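Chapter 2
Rules for the Shared Table

Most people come to safety rules the way they come to tax returns - late, and looking for the short version. There are 28 rules in the Cemamden code of practice, and the short version is that you should read all of them. We begin with rule 2, which says that an arm must have a written task before it has power. 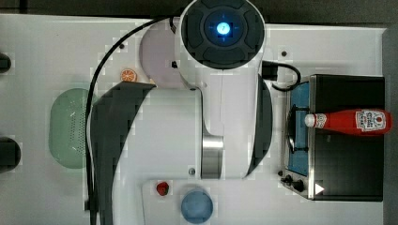
A written task names the objects, the surface and the point at which the job counts as done. "Tidy up a bit" is a wish. The Koutsoukos form allows one line for the task and half a page for signatures, which tells you something about who designed it, but the one line is worth filling in properly. 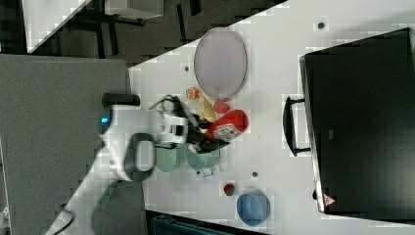 Zunitz, reviewing an early draft of this chapter, objected that a written task makes people lazy, and that an operator who has signed a form stops watching the arm. The objection is fair. Rule 9 was added to deal with it: whoever signs also keeps a hand near the stop button until the arm is parked.

Parked has a meaning too. It means at rest in the position given on the form, with the program ended. An arm that is merely between moves can look very restful indeed.

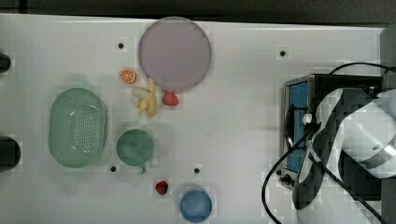 Does a slow arm handling light objects need the full procedure? The code makes no exception for speed or weight, so the form is filled in and the stop button is tested before each session.

Section 2.1 takes the form line by line.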